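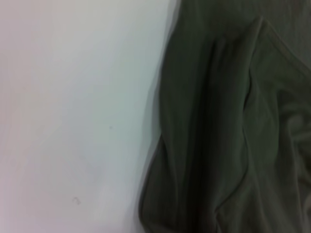 Riders wanted: does Prememow do anything?

Plumside Cycling is looking for 30 amateur racers to help us test a pre-race drink that half the local peloton has started swearing by. Testing starts in August. You will ride hard, fill in forms, and drink something you can't identify. The pay is poor.

Why we're doing this

Anyone who lined up for the Drakos evening series this year has seen the little sachets. Prememow gets stirred into a bottle before the start, and the people who use it will tell you that their legs open up sooner, that they can follow the first jump without that sour feeling, and that they still have a sprint left when the bell rings. Some of them have won races. Some of them won races last year as well, when they were drinking tap water.

We don't know if it works. We've read what's printed on the packet and we've read the page that explains the packet, and neither one told us who was tested, what they were compared with, or what happened to the riders who felt nothing. We've heard a lot of stories at the sign-on table. A story from a rider who has just paid for a box of the stuff, slept badly, got up early and had a good day is hard to do much with.

It may well be useful. If it is, we'd like to know how useful, and for whom, before the juniors start spending their part-time wages on it. If it isn't, we'd like to be able to say so with something better than a shrug.

What the test is

Each rider does the same effort several times, on separate days, over 14 weeks. The effort is a flying 3000 meters on the flat road below Trivberg, followed by a short rest and one all-out sprint to the old quarry gate. Before each ride you drink a bottle that we hand you. On some days it will contain Prememow. On other days it will contain something that looks and tastes as close to it as we could manage, with none of the listed active ingredients.

You won't be told which is which until everybody has finished. The person handing you the bottle won't know either, and neither will the person with the stopwatch. The list that ties bottles to riders is kept by someone who doesn't race, doesn't ride with us and has been asked not to come out to the road on test days.

We ask you to guess what you drank after each ride and write it down before you see your time. Please take this part seriously. If nearly all of you can tell the bottles apart by taste, then our stand-in drink is no good and we will have to say that in the report, whatever the stopwatch says.

What the test isn't

It won't tell you if Prememow helps in a four-hour road race, in real heat, or on the third day of a stage race. It won't tell you anything about professionals, who live differently from us and have a bus. Thirty riders is a small group, and a small real effect could slip straight past us. We'd still take a modest test with its limits written on the front over another season of parking lot talk.

We also don't claim that a stretch of valley road is a laboratory. There is wind. There are tractors. We'll record the conditions at both ends of the course and throw out any run where a vehicle got in the way, and the rule for throwing out runs was written down before we advertised. It will be mailed to you with the consent form so you can check afterward that we kept to it.

Who we're looking for

You should be at least 19 years old and have pinned on a number in the last two seasons, in any category. We want the slow as well as the quick. If you mostly get dropped on the second lap and ride home with the wind behind you, you count as a racer here and your numbers are as good as anyone's.

You need to be able to repeat a hard effort without drama. Sprinters are welcome, and so are people who have never sprinted in their lives, but we do need you to try on every run, including the wet ones when no friend is there to watch.

You need your own road bike in safe working order. It has to be the same bike, same wheels and same tires for every run. If you are planning to buy new wheels this fall, please wait or please don't apply. A power meter is helpful and isn't required. If you have one, we'll ask for the raw files, including the ones you don't like.

We'd particularly like to hear from riders who have never tried Prememow and don't much care. We'll also take regular users, up to half the group, as long as they agree to stay off it between test days.

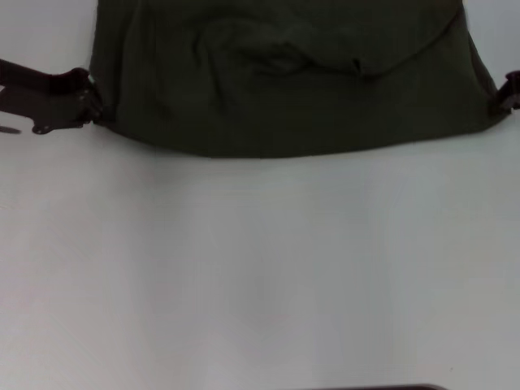
Green cloth, held at the corners.

Who shouldn't apply

Please don't apply if you have a heart condition, high blood pressure that isn't under control, or any history of fainting during exercise. Please don't apply if you are pregnant, or if you react badly to caffeine. The product contains some. The exact amount depends on which part of the packet you believe, so we are treating it as a strong coffee and you should too.

We can't take anyone who sells Prememow, gets it free or at a discount, or rides for a team that has its name on the jersey. The same goes for riders sponsored by a competing brand. We'll ask, and we'll ask you to sign what you told us.

If you are subject to drug testing under your license, read the ingredients list and make up your own mind first. We're not able to promise you that a supplement is clean, and we'd be wary of anyone who does.

What you have to do

Come to the Plumside clubhouse for one introduction evening. You'll get the forms, a plain-language sheet on the risks, and as much time as you like for questions. You can take the forms home. We'd prefer that you did.

After that, turn up on your test days. Most runs are on Thursday evenings, with the first rider off at 6:15 p.m. Eat the same meal beforehand each time, whatever that meal is, and write it in the booklet. No hard training the day before. If you did train hard, or you had three beers at your cousin's wedding, tell us and we'll move your slot. A missed run we can live with. A run that went into the booklet as normal when it wasn't is worse than useless to us.

Don't post your times until the test is over. Don't compare bottles with other riders – yes, we know you all ride home together.

What you get

Travel costs up to a limit that's set out in the form, a hot meal after each session, and your full results at the end, with an explanation from somebody who will not try to sell you a coaching plan. There is a small payment on completion. It's the same for everybody and doesn't depend on your times or on what we find.

You may leave at any point without giving a reason. If you leave, you can choose to have your earlier runs kept or deleted.

You don't get free Prememow. Every sachet used was bought over the counter at the ordinary price, in several different shops, and we have the receipts.

Who is paying

Plumside Cycling is, out of last season's race entries, plus a grant for club projects that has nothing to do with nutrition. The makers were told that the test is happening. They haven't seen the plan, they have no say in the report, and they'll read the result on the same day you do.

The report will be published whichever way it falls, on the club site, with the anonymous run data attached so that people who disagree with us can do their own sums. If we made a mistake we'd like it found.

Questions we've already had

Several of you have asked why we don't just look at the results from the Drakos series. We did try. The riders who use the drink are also, on the whole, the ones who train more, own faster wheels and sit further up at the start. There's no way to pull those things apart from a results sheet, at least none that we trust.

Others have asked if they can do the whole thing on a home trainer. Sorry, no. The trainers our members own disagree with each other by more than the effect we're looking for.

And one rider wanted to know if we had made up our minds already. Some of us have a hunch, naturally, and the hunches point in different directions. They are in a sealed envelope in the clubhouse and will be printed at the back of the report, so you can see who was wrong.

How to apply

Write to Declan Breathnach at the Plumside clubhouse, or leave a note with your name and phone number in the box by the workshop door. Tell us your age, your racing category, the events you've ridden in the last two seasons, any supplements you take now, and which evenings you can't do. A few lines is fine. We don't need a list of your wins.

If more people apply than we can take, places will be drawn by lot within each category, with a reserve list for dropouts. Being a member of Plumside gives you no advantage in the draw. You'll hear from Declan either way, and the introduction evening will be fixed once the group is complete.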